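Home | Recipes | Lunches | Snacks | Ask Us

Packing a Week of Snack Bags in One Go

I used to pack snacks every morning with one shoe on, and I can tell you it's no way to start a day. Doing it all on Sunday evening is so much calmer (and you can have the radio on). Get out your zip-top bags, a tray, and a marker, and write the day on each bag while it's still flat.

Start with the vegetables. Wash them, cut them up, and pat them well with a clean towel before they go anywhere near a bag. 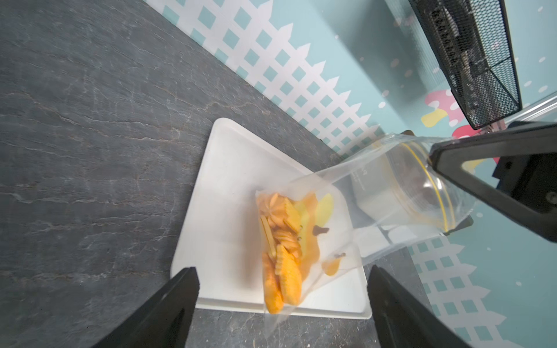 How long will cut carrots keep in the fridge?
Four or five days, as long as you tuck a folded paper towel in with them and press the air out.

Next come the dry things -- crackers, cookies, pretzels, whatever your crowd likes. Tip them out onto the tray first so you can see what you have, then share them out between the bags. Keep them well away from the vegetables, or by Wednesday everything is soft and
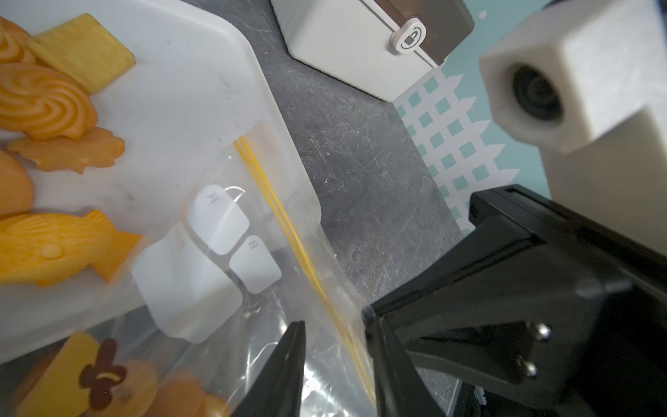

a bit sad, and it all comes home again uneaten. If you bake your own, let them cool completely before you seal anything up. I give mine a good hour on the rack, and longer if the kitchen is warm.

Stand the finished bags in a shoebox, Monday at the front, and let everybody grab their own on the way out the door! 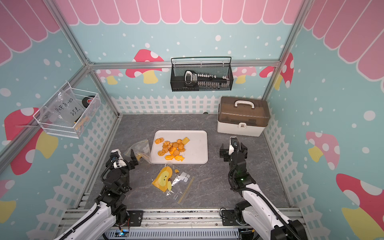 Praden Family Kitchen Club -- Lunchbox Team

Leftover crackers can go in a jar for soup night. Crush them up with a little butter and they make a lovely topping.

Contact Narayanan Varghese | © Praden Family Kitchen Club | Back to top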